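Rulincombe Support Center
Minutes of the monthly operations meeting
Thursday, October 2, 2025
Training room, second floor

Present: operations lead, scheduling, quality, billing queue lead, general queue lead, IT liaison (by phone), minute taker
Apologies: HR

1. Minutes of the last meeting

Accepted with one correction. Item 4 said the callback tool was "working well." Quality asked what that was based on. No one had a figure, so the words are struck.

2. Callback tool (Gradel)

The vendor's summary for the quarter claims callbacks have taken the pressure off the billing queue. The billing queue lead does not recognize this. Her team made 589 callbacks in July, and 301 of them reached voicemail. The summary counts a voicemail as a completed contact, which explains the cheerful chart on page one.

Scheduling pointed out that a customer who gets a voicemail usually rings back and lands in the same queue, so the one problem is being logged twice, both times as handled. IT said the completion rule can be changed in the settings but that Gradel advises against it. Asked why, IT said the email did not give a reason.

Agreed: change the rule. Compare one full month under the new rule before anyone quotes a success rate again, inside this building or outside it.

Action: IT to change the setting. Billing queue lead to bring the numbers to the next meeting.

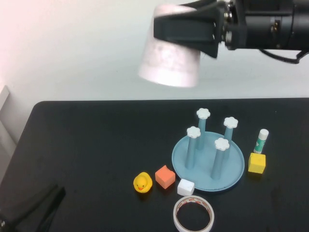

Gripper holding a white cup upside down over a black tabletop.

3. Forecasting trial (Virk)

Scheduling has run the Virk forecast next to the existing spreadsheet for three weeks. Virk was closer on Mondays. The spreadsheet was closer on most other days, and neither saw the rush after the billing letters went out - the letters were not in either one, as marketing had not told us about them.

The operations lead feels the trial should go on. Quality asked what result would make us stop it, and there was some discussion without an answer. The general queue lead said that a trial nobody can fail is a purchase. Minuted at her request.

Agreed: extend to the end of the month, with a pass mark written down first. Scheduling to draft it.

Action: Scheduling to ask marketing for mailing dates. This has been asked before.

4. Quality scoring

The new form has 20 questions. Reviewers say it takes longer to fill in than many of the calls take to listen to. Two of the questions ask about tone in slightly different words, and agents are getting different marks on each. The general queue lead doubts the form measures anything except how the reviewer felt that morning.

Quality defended the section on account security, and that was accepted. The rest is to be cut back. Scores from the current form are not to be used in annual reviews.

Action: Quality to circulate a shorter form.

5. Breaks and late shift

Late shift agents are still having breaks moved at short notice when the queue goes over target. The target was set before the chat team was folded in, and there was doubt that it means much now. Scheduling will stop moving any break with less than an hour's warning. The operations lead wanted an exception for "exceptional days" and was asked to define one. Left open.

6. Knowledge base (Ivance)

Search still puts the old refund policy first. Ivance has closed the ticket as resolved. Reopened during the meeting.

7. Any other business

Headsets: 3 replacements arrived, all with the wrong connector. To be returned.

The wall display in the general queue area shows yesterday's wait times until mid-morning. The general queue lead asked for it to be fixed or switched off. IT to look at it. Until then, off.

Next meeting: same room, date to be confirmed by scheduling.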